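Drellico Washer Cleaning Tablets, Unscented

Home / Laundry / Machine Care / Drellico

Pack of 15 tablets. In stock. Ships from our Brumton warehouse in 2 days.

We held off carrying washer tablets for a long time. Most of them make the same promises in the same blue lettering, and a good part of what people hope to fix with them can be fixed with a rag. We now stock one kind. Please read this page before you put it in your cart, as you may not need it.

What it is

A pressed tablet that fizzes and dissolves in an empty hot cycle. It is made to loosen the film that detergent and fabric softener leave on metal and on the outside of the drum, where you can't reach. It has no perfume, and that was the main reason we picked it over the Kendier version we tried first. The Kendier tablet made the whole utility room smell like a candle store, and under the candle store the old smell was still there.

What it won't do

It won't take black mold spots out of rubber. The maker's leaflet says it "refreshes seals," a phrase we would have left out. If the spots have grown into the rubber, no tablet will lift them, and a new gasket is the only real answer. It won't clear a blocked drain filter either. It doesn't descale in any serious way, so if your water is hard, buy a descaler and save your money here.

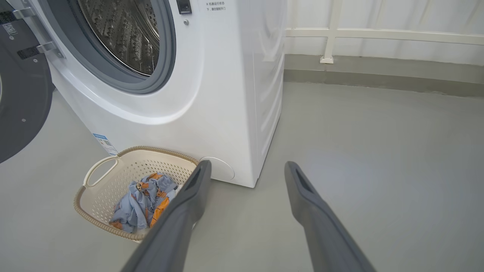 Nor will it make up for how the machine is used. Short cold washes with too much liquid detergent are what cause most sour smells, and the smell will be back by August if nothing else changes. Cut the detergent first. Try half of what the cap tells you — the people who print the lines on the cap also sell the detergent. Run something hot every so often, and pull out the dispenser drawer and look behind it. A lot of customers who do those things never come back for tablets, and we can live with that.

How to use it

Empty the drum. Put one tablet straight in, not in the drawer. Choose a cotton cycle at 70 degrees Celsius, or the hottest setting you have if your machine doesn't show a number. Don't add detergent. Don't add bleach under any circumstances, and don't add vinegar "to help it along." When the cycle ends, wipe the seal and the glass with an old cloth.

The leaflet says to do this every week. We think that's a way of selling tablets. One every month or so is plenty for a normal household, and less will do if you wash hot now and then.

Customer comments 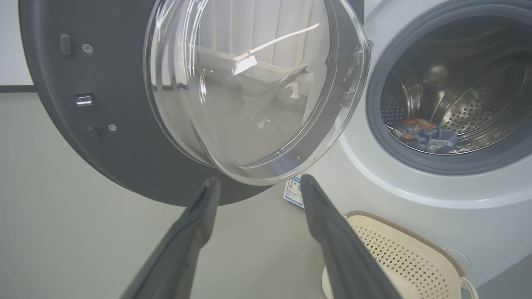

Mounir El Sherbiny wrote that the first tablet did nothing he could notice, that the second brought out gray flakes for one wash, and that he is still not sure the flakes were worth the price. He would also like the packet to be easier to open with damp hands. We passed that on to Drellico and haven't heard back.

Nghĩa Kim gave it four stars: "Smell gone, but I also started leaving the door open, so who knows." We do wonder. It's a fair review, and more careful than the ones on the box.

Tablets or an open door?

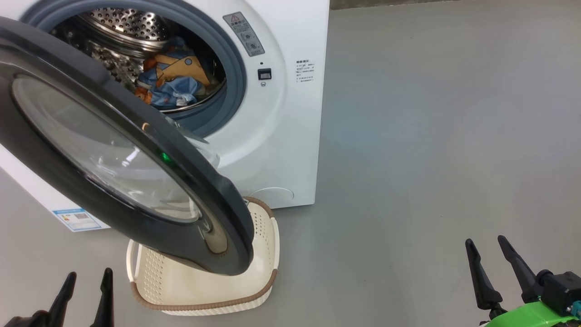

If you only want to try one thing, try the free one. A front loader shuts tight, and the water left in it after a wash has nowhere to go. Swing the door wide open, the way it is on the white machine in the photo, with the drum and the gray seal both open to the room, and leave it until the inside feels dry. Run a cloth around the fold of the gasket too, where lint and hair collect. If small children or pets can get at the machine, keep the door shut and settle for the cloth. Give it a couple of weeks before you decide you need anything from us.

Details

Contents: 15 tablets, individually wrapped
Scent: none added
Suitable for: front and top loaders
Not suitable for: dishwashers, whatever the Yau listing says
Storage: dry cupboard, out of reach of children

Returns

Unopened packs can come back for a full refund. If you've used 2 tablets and can't tell the difference, send us the rest and we'll refund those as well. Postage is yours to pay.

Page last checked July 24, 2025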